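Flutirham Hall - Winter Lighting Check, with comments
Completed by: Danang Mangundap
Date: Dec 22, 2022
Areas covered: rear path, side steps, car park, back stairs
Last full check: May
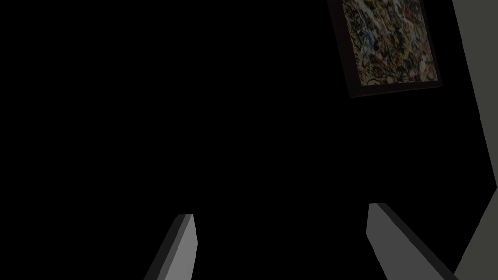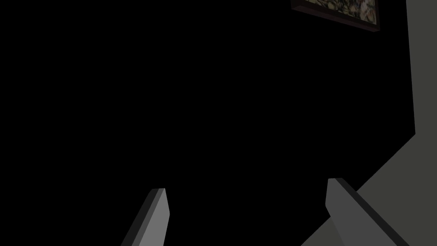 Item 1. Rear path, bins to gate. FAIL.
The Calden report calls this stretch "adequately lit at all times". I would like to know at what time they came. I walked it after the hall closed and could not make out the edge of the kerb. A couple of grey shapes against solid black, as in both pictures, is a fair measure of how much a person gets to go on when the only light reaches what is right in front of them. Anyone carrying a tray or holding a child's hand has less than that. Fit a second lamp by the gate.

Item 2. Side steps, handrail and nosings. PASS, with reservations.
Handrail is firm. The white strips on the nosings are worn through on the bottom two steps, which are the two people miss. Litlow quoted for "refreshing" them in May and I see no sign of it.

Item 3. Car park lamps. PARTIAL.
There are 4 lamps. Three came on. The fourth came on when I thumped the post, and I am not counting that as working. The brochure promises 1,000 hours between faults. I have my doubts.

Item 4. Motion sensor, back door. FAIL.
Supposed to hold for 55 seconds. It went off while I was still hunting for my keys - twice. Cisneros say the setting is correct. They may come and stand there themselves.

Item 5. Emergency light, back stairs. PASS.
Stayed lit for the full test. The little green indicator is painted over, so you cannot tell from below whether it is charging. Scrape it clean.

Item 6. Torches in the kitchen drawer. FAIL.
Two torches, one with no batteries, one with the wrong ones. The sheet inside the cupboard says "checked monthly" and has been signed in the same pen all the way down.

Item 7. Cost. NOT AGREED.
I was told nearly 300 pounds for the gate lamp, fitted. No written quote seen. I will not sign anything off on a phone call.

Rear path to stay closed after dark until Item 1 is done. Copy to Litlow and Cisneros.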